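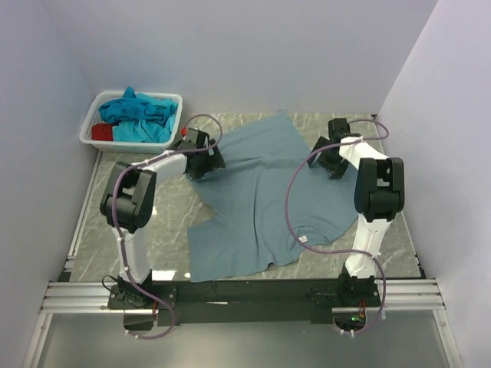
Two-arm cell with a shirt laid out and the basket at the back left.

Home | Guides | Cell Rules | Contact

Setting up a folding run at Vindine

1. Tie each arm cable at intervals. Leave enough slack for full reach.
2. Keep the basket against the back wall.
3. Spread one garment at a time. Deep creases are fine, but no cloth may hang over the front rail.
4. Keep hands outside the walls while the arms have power.
5. Stop after 116 cycles and check the base bolts.

Log any stop longer than 5 minutes under the Drarkus sheet before restarting.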